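Workshop notebook: Garwood crossover, cut 6

4 min read

April, just after lunch

Watched cut 6 of the Garwood/Hondon crossover with Kyu-ri and Hamisi. It runs 209 minutes. The script had 12 heroes in it when I last read it, and I would swear they've been breeding. 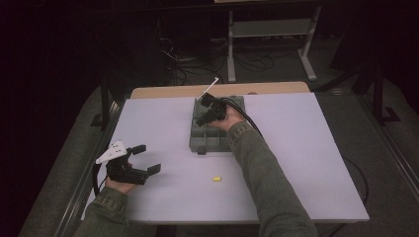
Main complaint is still the second act. Garwood's half is a monster movie, Hondon's half is a heist, and they shake hands at the midpoint like two divorced parents at a graduation. Hamisi wants to drop the moon prologue. Kyu-ri likes the moon prologue. I like lunch, and we'd had it by then, so I had nothing to add.

Things to fix before Nikola sees it:

- Captain Estel gets introduced twice. Both times she's a surprise. Keep the second.
- Jin's death scene has temp music from a comedy. Got the biggest laugh of the day.
- Reel 4 sound drifts again, worse after the bridge collapse. Jae-in has the notes.
- The post-credits tease promises a sequel to a movie we haven't finished.

Tried swapping the bridge and the rooftop fight. Plays better, except that Estel now has the broken arm before she breaks it. Geum-ok says audiences won't notice. Audiences will make a chart.

Test screening is for 200 seats. Trim list goes to Hamisi tonight. Moon prologue is on it, in pencil.

Recent entries
Cut 5: where did the villain go
Temp music, a confession
Reel 4 sound drift, again

Contact | © Garwood cutting room | Back to top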